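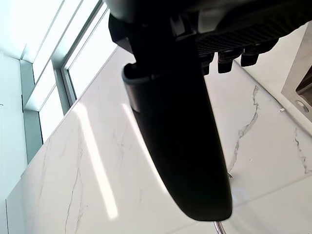
Coaching Youth Hockey, Level One
Session 4 notes: Running a penalty kill with kids who just want to chase the puck
Updated 7/19/19

Hi everyone! I promised to write up what I talked about on the ice at Sarilby, because half of you were at the far end and the rink fans were going the whole time. These are my own notes, cleaned up a little, so they jump around.

First, the box. You all know the box: four skaters, two up high near the blue line and two down low in front of the net. What I want you to get away from is drawing it on the whiteboard as four dots in a perfect square and leaving it there. Kids see that square and they stand in it. Then the other team passes across the top and our kids are still standing in it, like they're waiting for a bus.

So I teach it as a box that breathes. Puck up high, the box stretches a bit. Puck down low, it squeezes in tight around the slot. The word I yell is "shrink" and I yell it a lot (sorry to anyone with a headache last time).
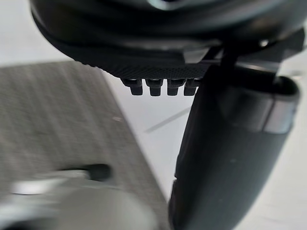 Second thing, sticks. I would honor a kid with good stick position over a fast kid any day on the kill. Blade on the ice, in the lane, one hand on the stick when you're reaching and two hands when you're battling. If you only fix one thing this season, please make it this one! Go stand behind the glass at a 12U game and watch how many sticks are up around people's waists.

Here's the drill we ran, which I call the Drulleo for reasons that go back way too far:

Set up four defenders in the box and five attackers around the outside. No shots for the first round, just passes. The defenders can't leave their feet and can't chase behind the net. They score a point for every pass they touch with a stick blade. Go 2 minutes, blow it dead, switch groups.

Then allow shots. You'll see the box fall apart right away, and that's fine. Let it fall apart a few times before you stop and talk. I used to blow the whistle every ten seconds and the kids hated it, and so did I.

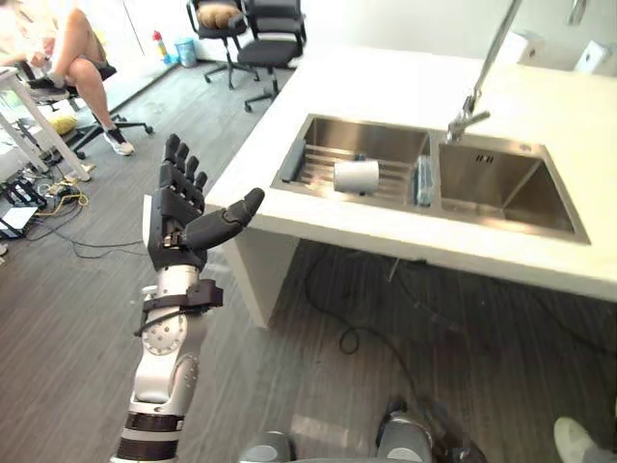 Somebody asked when to pressure and when to sit back. My rule for younger groups is three signals. Go hard if the puck carrier has their back to you, if the puck is bouncing, or if they're looking straight down at it. Otherwise hold your spot and take away the pass to the middle. Older players can handle more than that. With the little ones I'd stop right there.

And when one goes, the others have to know. A single chaser with three teammates standing still is how you give up the back-door tap-in. We saw it in the April scrimmage against Lollia, the same goal twice in one shift, and I still think about it.

Clearing the puck: glass and out, all 200 feet if you can. Please don't let them try to stickhandle out of the zone at the end of a long shift. I know it looks great when it works.
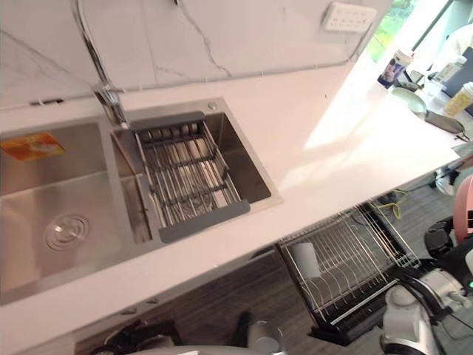
Shift length. Keep it short, shorter than they want. Tired killers take a second penalty, and then you're drawing a triangle. We'll do the triangle next session, so read pages 6 and 7 in the Marín packet before you come.

Homework: watch one full game at any level and write down what each penalty killer does in the first few seconds after the faceoff. Where does the low forward go? Who talks? Half a page is plenty, and messy handwriting is fine by me.

Bring a whistle, your helmet and the packet. Extra pucks too, if you have any!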